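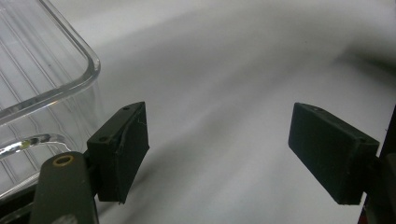

*Black finger pads open beside a ribbed clear container, white cloth underneath.*

# Zivetti Hand Gripper: questions we get a lot

Last updated May 7, 2020

**What do I get in the box?**

One hand-held gripper, a pair of finger pads already fitted, a spare pair, a hex key and a printed guide that most people find again after they've finished. The wrist camera and its mount ship in the same carton.

**Do I need a robot?**

No. You hold the thing, squeeze the trigger and do your chores in front of it. The recordings go to whatever robot you own, hope to own, or are still arguing with Purchasing over.

**How heavy is it?**

417 grams with the Rikine mount and no cable. Your forearm will have an opinion by lunchtime. We suggest a break every 10 minutes for new users.

**Can it pick up clear plastic?**

The fingers don't care what they can see through. Your software might. Clear walls and shiny rims are hard on depth estimates, so record more takes than you would with a cardboard box. Our own rule is 200 clean takes per object before we complain about the model.

**What about cloth?**

Fine, within reason. Thin fabric likes to bunch up between the pads, so come in at a low angle and close slowly. If you only want the cloth as a background, tape down the corners or you'll be recording a very slow magic trick.

**The pads pick up lint. Is that a defect?**

It's a grippy surface, and grippy surfaces collect threads. Wipe them with a damp cloth and let them dry. Please don't use solvent – we have a drawer of pads from people who did.

**How long do the pads last?**

Around 209 hours in our bench test, which was done by a motor with no bad habits. Expect less. Replacements are sold in pairs, and yes, you should change both.

**Will it work with my Sternon arm?**

The finger pads will, using the Hutchins adapter plate (sold separately, sorry). Older plates bought before January have a different bolt pattern. Send us a photo of yours and we'll tell you which one you have.

**Can I return it?**

Within 30 days, with all the parts. The hex key counts as a part.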